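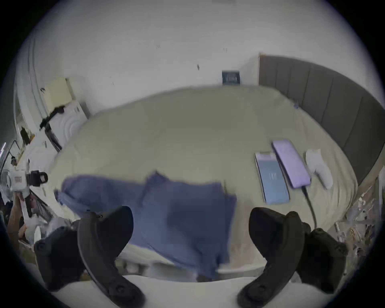

Blue cloth at the edge of the bed, between the two black fingers.

Gallery: the sticky finger fault
Indberg bedroom sessions, page updated 25 Jun 2025

Welcome to our favourite fault of the year so far! We've been collecting tidying demonstrations with hand-held grippers in lived-in bedrooms, and in June one of our pairs began hanging on to soft things. You let go of the trigger, the fingers open, and then one of them stops short and keeps hold of a fold of cloth. Hard objects were fine, which is why it got through the bench test at Burkville without anyone spotting it.

The picture at the top gives a good idea of the job. Cloth is lovely, awkward stuff to work with, all folds and loose ends, and there's a phone in a light blue case on the same bed, plus a purple device with a black cable trailing from it. A finger that won't let go can pull a lot along with it, and a caught cable is the part that worried us most. One of our demonstrators did have a charger come off a bedside table at Ayala (no damage, but quite a clatter).

We went back through all 2,233 recordings from the Nillulbridge store and found late releases of up to 5 seconds. They all came from the same unit. When we took it apart there was a wad of lint packed in behind the left finger pivot, and a return spring that had slipped off its post. Such a small thing! It was a really satisfying one to find.

What we've changed:

Both pivots get brushed out after every 2 hours of cloth work.
The bench test now includes a tea towel as well as the blocks.
If a finger sticks, stop, put the gripper down and free the cloth by hand. Please don't shake it.
Recordings with a late release are kept, but tagged, so they can be left out of training.

The repaired unit goes back out with the next kit. If yours feels even slightly slow to open, send it in with the lint still inside, we'd love to see it.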